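成功率は誰が決めるのか
ロボットの「適正な試験」を名乗る手引きを読む

産業展示会の会場では、どのブースにも数字が貼ってある。把持成功率、復帰率、連続稼働時間。7月に見て回った会場も例外ではなかった。Zirnisの担当者は、ホワイトボードに字を書くロボットの成績を「100パーセント」と言い切った。何回試した結果かと尋ねると、14回だという。うそではないのだろう。だが、14回のうちに人が手を出した回はあったのか、何をもって「書けた」としたのか。その二つについては、配布資料に一行もなかった。

こうした状況を正すという触れ込みで、業界の有志がまとめた「実演評価の手引き」が出回り始めている。全67ページ。とりまとめ役はIltelのKulap Saengthong氏である。読んでみると、まじめな文書だ。まじめすぎて、肝心なところで腰が引けている。

筆記作業を例にとろう。黒い指でマーカーを扱い、白板に線を引く。人間なら子どもでもこなす作業だが、評価する側に立つと急に難しくなる。線が出れば合格なのか、文字として読めなければならないのか。読むのは人か、機械か。 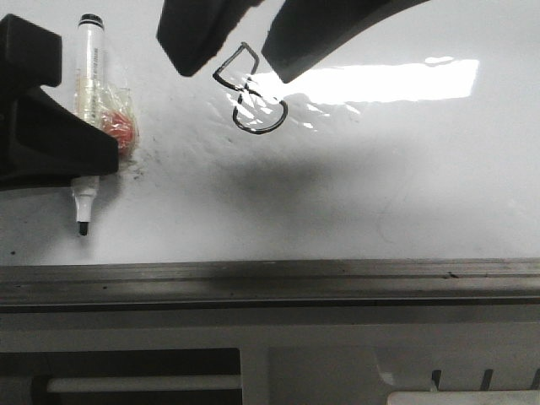
白板に引かれた黒い線と、ロボットの指先。数字の8のようにも見える。

手引きの答えは「作業の目的に照らして妥当な基準を事前に定めること」である。事前に、という点には賛成だ。結果を見てから合格線を引く悪習は、この業界に深く根を張っている。ただ、「妥当」の中身は各社に任されている。8に見えるかもしれない線を8と認める会社と認めない会社が、同じ手引きに準拠したと名乗れてしまう。これを規格への一歩と呼ぶのは気が早い。

Saengthong氏にその点をぶつけると、返ってきたのは率直な言葉だった。「厳しく書けば、誰も署名しません。まず記録を残す習慣をつくりたいのです」。理屈は分かる。しかし、署名してもらうために薄めた規則が、後から濃くなった例を私はあまり知らない。

もう一つ気になるのは、道具の扱いだ。市販のマーカーは、人の指に合わせて作られている。太さも重心も滑りやすさも、ロボットの都合など考えていない。そこで現場では、テープを巻いたりフィルムをかぶせたりと、つかみやすくする工夫が広く行われている。

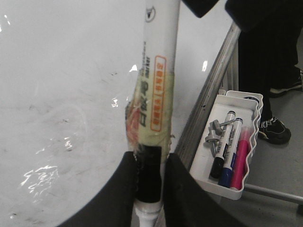

工夫そのものを責めるつもりはない。工場の治具も突き詰めれば同じ発想だ。問題は、手を加えた道具で得た成績が、手を加えていない道具の成績と同じ欄に並ぶことである。手引きの第4章には「対象物への加工は報告することが望ましい」とある。望ましい、では困る。報告しなければ成績として認めない、と書くべきだった。Rinaldiの試験責任者もこの条文には不満で、社内では加工の有無を写真付きで残し、別々に集計しているという。写真は道具ごとに、持たせる前と後の二枚。手間は大したことがないそうだ。

安全の章も読み応えがあるとは言いにくい。動作中に人がどこに立ってよいか、止める権限は誰が持つか。項目はそろっているのに、肝心の距離は「機体の特性に応じて」と逃げている。機体の到達範囲を図にし、床に線を引き、停止担当を名指しで決める。その程度は、どんな機体でも義務にできたはずだ。

照明についての記述は、さらに心細い。光沢のある面は光を跳ね返し、カメラの映像に白い塊をつくる。透明な物はもともと見えにくい。そこへ機体の動きによるぶれが重なれば、輪郭はますますあいまいになる。
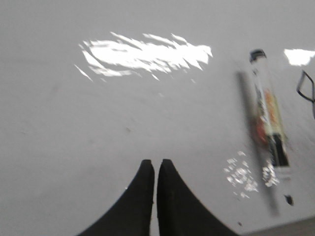 ところが手引きが照明に割いたのは、わずか半ページである。「通常の室内照明下で行う」とあるだけで、明るさの範囲も、反射の記録方法も示されていない。展示会で見た好成績が自社の倉庫で再現できないという苦情を、取材中に何度も聞いた。窓の向き一つで結果が変わりうる機械を買うのなら、買い手はどんな光の下での数字かを知る権利がある。

Colitzの調達部門は、すでに独自の防衛策を取っている。カタログの数値は参考にとどめ、自社の作業場で80回の試行を求める。途中で人が触れた回は失敗に数え、失敗した回の映像も提出させる。これを条件に出すと、見積もりを取り下げる業者もあるという。担当者は「断られるのも情報ですから」と淡々としていた。

私が手引きに求めたいのも、結局はその水準だ。試行回数と介入の回数を並べて書く。道具の加工を隠さない。失敗した映像を捨てない。高価な計測器は要らないし、67ページも要らない。改訂版の議論は始まっているものの、公開の時期は決まっていない。Saengthong氏は「望ましい」をいくつか「必須」に改める案を用意していると話した。どの条文かは、まだ言えないそうだ。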